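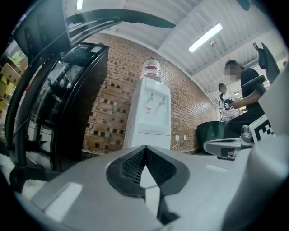
About Gatesden

Gatesden Admissions Advising helps high school students and their families plan, prepare and submit college applications. The office opened in Dulwood in April with one adviser and 21 students. Today our staff works with students from 48 high schools, and we have read around 2,000 application essays.

Our Approach

Each student is assigned one adviser, who remains with the family from the first meeting until a final enrollment decision is made. Advisers assist with school lists, testing schedules, essay drafts, interview practice and financial aid forms. We do not write essays for students, and we do not accept payment from any college.

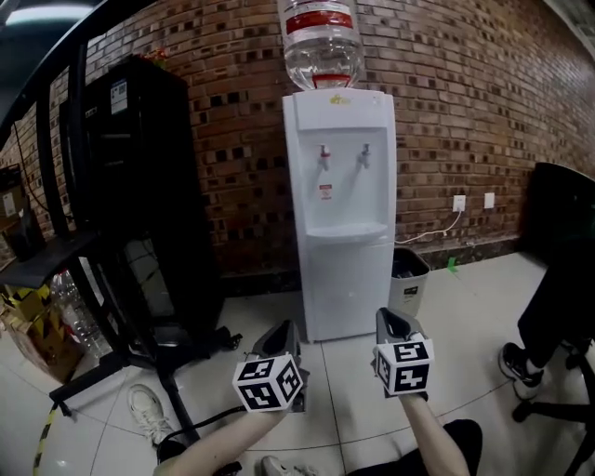 Water dispenser at our Dulwood office

Our Staff

Kgomotso Adams, Director, oversees advising and staff training. Ekrem Işık leads the transfer and international program, which serves students applying from outside the United States – including those who need help with transcripts and visa paperwork.

The Bayram Fund

Families with limited income may apply to the Bayram Fund, which covers the full cost of advising. The fund has supported 112 students to date. Applications are reviewed throughout the year, and decisions are sent by mail.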